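Plavby is coming back in February, and this time there's a roof

12 Dec 2022

Good news for anybody in Dedham who likes paddling songs, soup and sitting on hard benches for an entire afternoon: Plavby is on again! I got the word this morning and I've been grinning at my coffee ever since.

If you missed it last winter, Plavby is the little river festival that isn't really on the river. The name is the Slovak word for voyages, or cruises if you want to be less romantic, and the idea is that folks who spend the warm months in canoes get together in the cold ones and tell stories about it. There are slides. There's an accordion. Somebody always brings a map that's too big for the table. I went in expecting to stay for one bowl of soup and got home after dark.

The big change is the location. Last time we were in a tent behind the Rusnák bakery, and I think we can all agree that a tent in a Massachusetts winter was a brave choice. My feet have only just forgiven me. For 2023 the whole thing moves indoors to the old Kunar hall, which has radiators, real bathrooms and a stage with a curtain that almost closes. It holds up to 797 people, according to the sign by the door, though I can't picture that many of us in one room unless they stack the canoes in the parking lot.

Tickets are $16 at the door and kids get in free. You can also get them ahead of time at the Rusnák counter, where they'll try to sell you a poppy seed roll at the same time (let them, it's worth it). The online sale should open sometime after New Year's. I asked for an exact day and got a shrug, so keep checking. 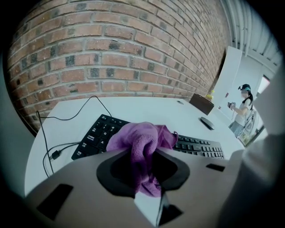

Now, the program. It's still being put together, but I've been told there will be two long talks this time instead of a string of short ones. The first is about a spring trip down the Danube in a pair of patched-up wooden boats, and the second is closer to home, all about the Charles and the odd loops it makes on its way to Boston. I'm more excited about the second one. I've lived near that river most of my life and I still get turned around on it — put me in a canoe past the second bridge and I couldn't tell you which way town is.

In between there'll be music, a swap table for gear and a kids' corner where they can learn knots. Last year my nephew came away knowing one knot, and he used it on every chair leg in my kitchen. So parents, you've been warned.

The swap table deserves its own mention. Bring paddles, dry bags, life vests that are still in decent shape, old guidebooks, anything you'd be happy to see in another person's garage. No boats on the table, please, but you can pin a card to the board if you've got one to sell. I'm on the lookout for a seat cushion myself and I'll trade a very good thermos for it.

And yes, the money goes somewhere useful. The organizers want to raise $2,000 to fix up the landing, where the bottom step has been wobbly for as long as I can remember. Last winter's festival paid for the new railing, so they've got a decent record with this stuff. Anything left over goes toward loaner life vests for the summer paddles.

Food is soup again, plus bread and whatever else Rusnák sends over in the van. There's a bean one and a sauerkraut one, and I have strong feelings about which is better — it's the sauerkraut, with extra bread. Bring your own mug if you can, and write your name on the bottom. I lost a nice blue one last time and I'm still looking for it.

Parking at the hall is tight, so share a ride or walk over if you're nearby. Doors open at noon on the first Saturday of the month, and the music starts whenever the accordion shows up.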